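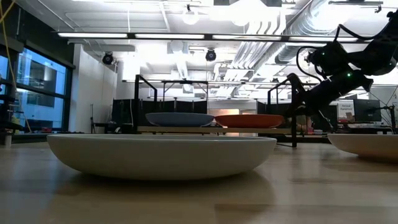

Usevus will open its second tableware shop in Gruma on Jun 19, 2021, in the former Bañuelos bakery building. The shop will sell everyday plates, bowls and mugs from the Surnex range, which until now could only be ordered online. Shallow plates make up most of the range and come in several colours, among them cream, grey-blue and orange-red. All pieces are sold singly, so customers can replace a broken plate without buying a full set.

Work on the building began in February. The old shop front has been kept and the bread ovens at the back have been taken out to make room for storage and a small packing area. The shop has 80 square metres of sales space and will employ 8 people, most of them from the town.

The first 100 customers on opening day will receive a free Surnex mug. Online orders can be collected from the shop at no charge, and customers may return unused items there within the usual period.

A full list of the 114 items in the range is available at the counter and on the Usevus website. Press enquiries should be sent to the Usevus press office.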